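January, bench notes, the shelf unit

Picked up where I left off with the grey desk and the shelving. Sigita Kazlauskienė wants the whole corner usable again before the Larkitz order comes in, and that's 144 small cartons that need to live somewhere (not on the floor this time, please!). So the morning went on deciding what goes in which cubby, and I changed my mind more than I'd like to admit.

What I have so far: the cubbies with the reddish-brown backs get the stuff we reach for daily, so tape, labels, the good scissors. The Tuletti catalogs can go in a drawer somewhere, I haven't seen anyone open one in ages. I keep wanting to put the heavy things up high and then remembering who has to lift them down again - me, mostly.

The black box is in the leftmost compartment for now. I like having it within reach of the desk, and it leaves the rest of the row free to shuffle around. Sigita thinks it should move one over so the corner doesn't feel so crowded when you sit down. She may be right, I'll try it both ways.
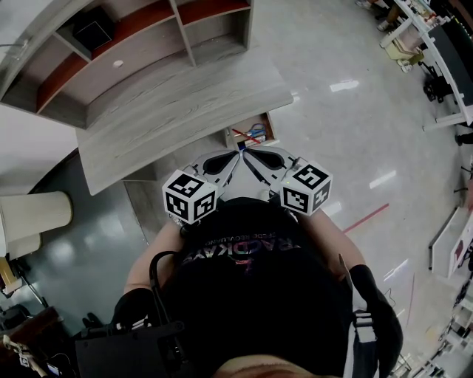
## Still to do

- Measure the cubby depth properly. I wrote 3000 on the back of a Gerndale envelope and now have no idea whether that was millimeters for the wall or the part number for the brackets.
- Ask Hodžić if they still sell the 2 spare dividers on their own, or only with a full kit.
- Labels! Last time I wrote them in pencil and they were useless by spring. Marker, big letters, front edge of the shelf.
- Wipe down the grey desk top before anything gets parked on it. Plain soapy water, no spray, the last one left streaks for days.
- Decide about the black box (see above, sorry Sigita).

Back on it after lunch, starting with the tape cubby.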